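Bancada preta brilhante sempre manchada, o que vocês usam?

Komis_93
Gente, me ajudem! A bancada da pia aqui do escritório é preta com veios brancos e qualquer gota seca vira marca. Já passei detergente, vinagre (sei, sei...) e nada. Compro produto ou é só jeito de secar?

Abera
Larga o vinagre já! Se for mármore, ele come o brilho. Eu uso detergente neutro bem diluído, uns 600 ml de água e um tiquinho dele, e seco na hora com pano macio. Na minha o pano mora do lado da cuba, senão ninguém seca nada: 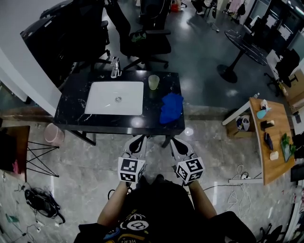 Só troco o pano toda semana, porque pano velho deixa um rastro gorduroso que no preto aparece demais. E lava sem amaciante, viu?

Skernirberg
polidor. paguei 317 num e me arrependi, mancha de água dura voltou igual

Komis_93
Abera, vou tentar o neutro hoje à noite! Vinagre aposentado :)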